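The Cheap Gripper Makes Its Case

Drustari says its new parallel gripper closes the same way every time for 50,000 cycles. Rukton says much the same of its own, at twice the price. Lautaro Painemal has heard such claims before, and he tests them with felt-tip pens.

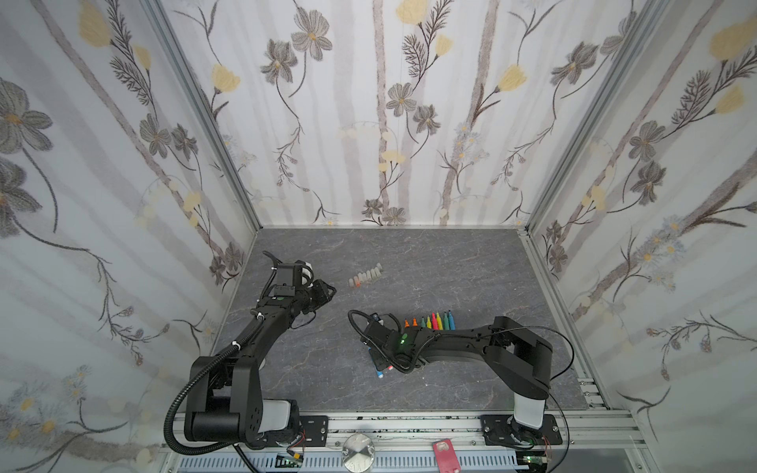
Two arms, one set of markers, and a row of caps standing between them.

Painemal set a target of 3,000 grasps. The Drustari fingers managed 2,907 – a good number, until you ask who chose the pens.

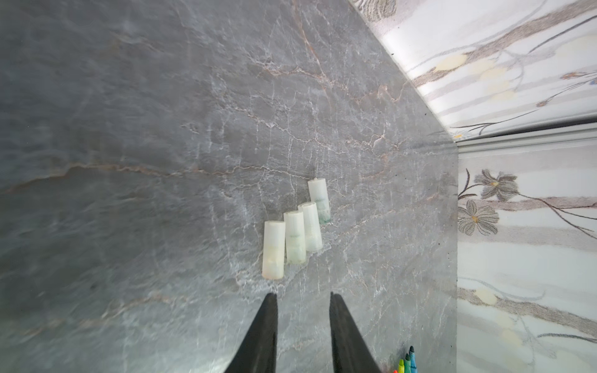
1 min read

From the wrist camera the job looks simple. Pale, frosted cylinders are another matter, says Benjamín Jara, who wrote the scoring sheet and doesn't much trust it. A grasp that tilts the part still counts as a grasp.

At $1,499, the Drustari is tempting. I'd wait for a test on parts the maker has never seen.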